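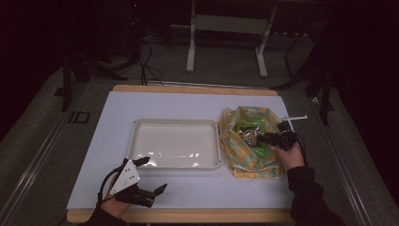
*Fig. 1 – poste de tri : bac blanc vide, sac en tissu à cordon, sachet vert*

**Préparation de commandes, séance 4 (avril)** – notes, cours G. Wunderlich

- bac = unité de prépa. Toujours vide avant de commencer, rebord vers soi
- sac souple : à plat, ouvert, cordon dégagé du plan de travail
- emballage brillant (sachet snack) → attention aux reflets, étiquette dure à lire, on la tourne d'abord
- plan clair = on repère mieux ce qui traine

Cas Sestine : 1 115 lignes par jour, dont 192 en sac souple. Refaire le calcul du taux pour la prochaine fois (arrondir à l'unité)

Vocabulaire à savoir : contenant, contenu, suremballage. Lire Pamer chap. 2, sauf l'anexe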